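How I Pack the Everyday Bowls and Cups in Clear Bins

4/29/19

We're moving in June, from the apartment over on Moynihan to a smaller place in Jatanbridge, and I've started on the kitchen way too early because I can't help myself. This is our second move in 3 years, so I have opinions now! Last time I used whatever boxes the grocery store had lying out back and spent a whole evening hunting for one cereal bowl. This time it's clear plastic bins for the everyday dishes, and cardboard only for the stuff we can live without.

What you need: a clear bin with a flat bottom, dish towels, painter's tape, a marker, and a table you can walk up to from both sides. Do it on a table, please. I did the last batch on the floor and my back let me know for days.

First, pull out every bowl, plate and cup you use in a normal week and set them on the table next to the bin. Stand them all upright so you can check for chips (run a finger along each rim, it's faster than looking). Anything chipped goes out now. Don't pay to move it!

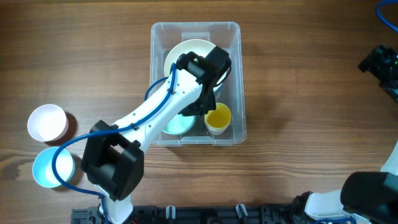
Next comes the dry run, and I know it sounds fussy, but try the pieces in the bin with no padding at all. You're only working out who sits next to whom. Wide things go in first, then the cups get whatever corners are left over. If a cup can slide from one end to the other you have room for more, and if you have to push anything to make it fit, take something out.

Once you like the arrangement, lift it all back out and lay a folded towel across the bottom. I fold mine in half twice. My bins are the Kaltevlow ones and the floor is pretty hard, so I wouldn't skip the towel. Paper works too, but then you have a mountain of paper on the other end.

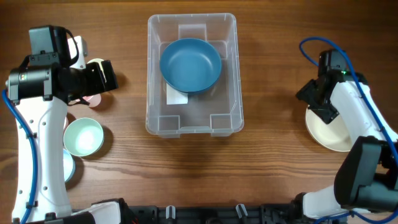

Bowls go back in one at a time, biggest first. I nest them only if they're the same shape, with a washcloth between each pair. Mismatched bowls wedge together in a truck like you wouldn't believe, and I once had 2 of them stuck so tight I had to run hot water over the outside and cold in the inside one to get them apart.

Cups get a sock each. Yes, a sock! Clean ones, obviously. Stuff the toe down inside the cup and fold the rest back over the rim.

Before the lid goes on, pick the bin up an inch and give it a gentle tilt. If you hear clinking, tuck another washcloth in wherever it's coming from. Then put a strip of tape on the short side (never the lid, lids get swapped) and write the room and what's in it. Mine says KITCHEN, OPEN FIRST.

Next up is the baking cupboard, and I'm still deciding what to do about the big Dreduvar mixing bowl that won't fit in anything I own.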